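About Us

Doltau is a small school for everyday kitchen skills. We teach measuring, scooping, pouring, serving and laying a table to adults and teenagers who are learning these things for the first time or learning them again after an illness or injury. We are located in Skoston, on the second floor above the Tarkeck hardware store. There is an elevator at the rear entrance.

The school was started by Huiling Cui, who worked in hospital kitchens for 20 years before she began teaching. Her first classes were held in her own dining room in August, with 5 learners and one set of bowls. We moved to our present rooms when the dining room became too crowded.

How we teach

Most lessons take place at a table, away from the stove. Learners start with dry goods. Moving grain from a bowl to a cup with a spoon takes a steady wrist and some patience, and spills are easily swept up. Once that is comfortable we go on to water, then to thicker things such as yogurt and soup. Knives and heat come later, in the Lu course.

We use ordinary tableware in ordinary sizes. Some of it is steel, some is ceramic, and we keep paper cups for portioning. Trays mark out a place for finished items. Fruit, vegetables and tins are part of the lesson as well, because a kitchen table at home usually has a few other things on it and learners need to reach around them. Tablecloths stay on during practice. Please tell us ahead of time if a patterned cloth makes it hard for you to see small items and we will put out a plain one.

Classes

The Table course runs for 5 weeks, with 2 sessions a week. The Lu course is the same length and is open to anyone who has finished Table or who can show us they are ready for it. Each session is 100 minutes, including a break for tea. Family members and support workers are welcome to sit in at no charge.

Learners do not need to bring anything. Aprons are provided. If you have a spoon or cup with a grip that suits you, bring it along and we will work with it. Food allergies should be written on the registration form, including allergies to sesame and other seeds.

Visiting

You are welcome to come by and see a session before you register. Call the office first so we can save you a chair. Parking is behind the building, and the coloured spaces nearest the door are reserved for people with permits.

This page was last updated May 21, 2023. 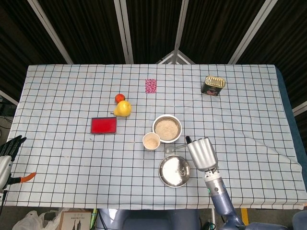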